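Rilmont bench cell, monthly walk-through, Plirberg site
April 26, 2024
Filled in by Ainhoa Montoya, with my comments, because I can't tick a box without talking

1. Emergency stop reachable from both sides of the bench
OK. I can hit it with either hand. Leandro Urquijo is shorter than me so I made him try it too, and he's fine. He'd like it noted that he was in the middle of a sandwich.

2. Floor marking visible
Needs work. The yellow tape by the parts rack is worn down to almost nothing. I've asked for new tape twice now! Geert Brouwer has the request.

3. Arm drops to slow speed when the gate opens
OK, tested 3 times. It slows right down and the lamp changes. I still step back out of habit -- 20 years of hand packing and you don't stick your fingers near anything that moves by itself.

4. Gripper fingers and bracket screws
OK. All tight. Please check them with the power off, I saw somebody doing it with the arm on hold and that isn't the same thing.

5. Cables on the arm clipped and not rubbing
OK for now. One clip near the elbow feels a bit soft, so I've put it down for next month.

6. Bench top clear of tools and drinks
OK today. (Coffee goes on the shelf, people. The shelf is right there.)

7. Lifting and reaching
Much better than it was in December. The old job was picking small parts all shift with your neck bent, and my shoulder let me know about it every night. Now we load, watch and sort out the odd ones. What I hear from the crew is that the watching is tiring in its own way -- your back feels great and your eyes are shot. Zulmira Peixoto asked if we could swap places every 4 hours at the latest and I'm all for it. Action: Geert to put it on the rota.

8. Training records
Partly done. Montserrat Barroso and Leandro have finished the restart course from the Dretwood people. Zulmira is booked on the next one in Toledo. Until she's back she can load and unload but she doesn't clear a jam by herself, and I don't want anybody leaning on her to do it because we're behind.

9. Stoppage log filled in
Sort of. The last entry is number 1764 and it says "stuck again." Stuck how? Where? Two more words would help whoever comes in after you, and I'm including myself in that.

10. Anything else
Yes, the beep. It's the same beep for "finished" and for "come help me," and we all walk over for both. Could we get two different sounds?

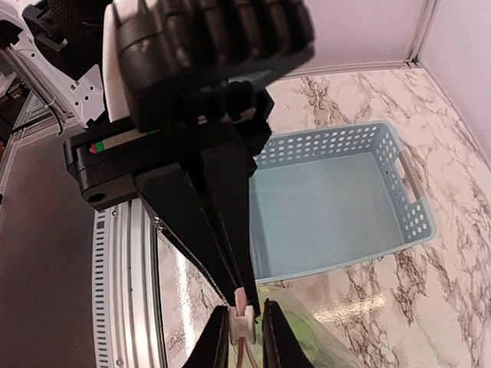
Open items from this round are the tape, the elbow clip, the rota and the beep. I'll chase the first one myself this week, and Geert gets a copy of the whole sheet. If you work this bench and I've missed something, write it on the back and put your name next to it so I can come find you and ask.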